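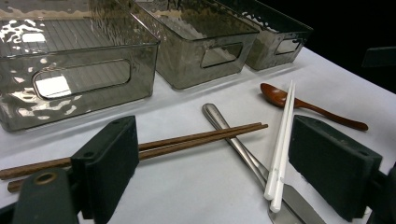

Kitchen Drawers, Symonenko Street

These are photos from the kitchen drawer job at the Symonenko Street apartment in Pullero. It is a small galley kitchen with four drawers, one tall cupboard and a counter 37 inches wide. The drawers had not been sorted since the last move. The work took most of a June morning and part of the afternoon.

The bins are the smoke gray ones from Loller, in the open-top style with a handle hole in the end. They come in a few sizes and the color is the same across the range. The clear version shows crumbs more. Full size charts are on the storage page and are not repeated here.

Captions are in the order the work was done.

Top drawer, before
Everyday silverware, takeout menus, rubber bands and a roll of tape. The old plastic tray had cracked down one side and went in the trash.

Second drawer, before
Spatulas, a whisk, a potato masher and a ladle that kept the drawer from closing. The ladle now hangs inside the cupboard door.

Smoke gray bins
Open tops, textured sides and a rounded handle hole. The finish is glossy and the pattern on the walls looks hammered. You can see whether there is something inside, but not always what it is.

Chopsticks and table knife
Brown wooden chopsticks with square ends, next to a stainless steel knife. Long, thin pieces like these decide what size of bin is needed, so measure them first.

Liner going in
Plain white drawer liner from Clurnulent, cut with kitchen scissors. It does not have adhesive and lifts out for washing.

Forks and spoons
Forks on the left, spoons on the right. The small spoons share a bin with the large ones and have not been a problem so far.

Knives
Table knives all face the same way, handles toward the front. Sharp knives are kept in a block on the counter and are not part of this job.

Wooden things
Chopsticks, two stirring spoons and a honey dipper. These get their own bin and are put away only when they are completely dry.

Second drawer, first try
The bins were set crosswise and the longest spatula would not fit. Everything came out again.

Second drawer, second try
Bins turned to run front to back. There is a gap of a couple of inches down the right side, which now holds the rolling pin.

Third drawer
Dish towels, folded in thirds and stood on edge. No bins in this one. Old towels moved to the cleaning cupboard.

Bottom drawer
Food wrap, foil, parchment and zip bags. The boxes stand upright in one deep bin so the labels face up - this was the biggest improvement of the day.

Bag and clip bin
Chip clips, twist ties and a funnel. It is still something of a junk bin, but it is a small one.

Handle holes
The holes are large enough for two or three fingers. When a bin is full of metal, carry it with a hand underneath.

Washing the bins
Warm water, dish soap and a soft sponge. The textured sides hold water spots, so dry them with a towel if that bothers you. The ribs on the floor of the large size need a brush now and then.

Things that left the kitchen
One cracked tray, several duplicate peelers, a can opener that no longer turned and a bag of plastic forks. The peelers went to the donation shelf at the laundry room.

Top drawer, after
Photographed the same evening with the counter light on. The front row is for daily use. The back row is for serving pieces and the chopsticks.

One month later
The top drawer has stayed as it was. The second drawer has slipped a little - the whisk is back in the wrong bin and a tape measure has moved in. The bottom drawer has not changed.

Notes on buying

The medium bin is the most useful size for a standard drawer. The large one is better in a cupboard or under a sink. Take the inside depth of the drawer with the drawer fully open, then check the height too, as a bin that sticks up will catch on the frame. Clurnulent sells the bins singly. Loller also sells them in sets, but the sets include a very narrow one that did not fit anything here.

There are over 300 photos in the kitchen section of this site, sorted by room size.

Related galleries

Under the Sink, Two Ways
Spice Shelf in a Rented Kitchen
Tall Cupboard, Symonenko Street
Baking Pans Stored on Edge
Pullero Pantry, Before and After
Linen Closet With Open Bins

Get new galleries by email once a month. Enter your address to join the list. You can unsubscribe at any time.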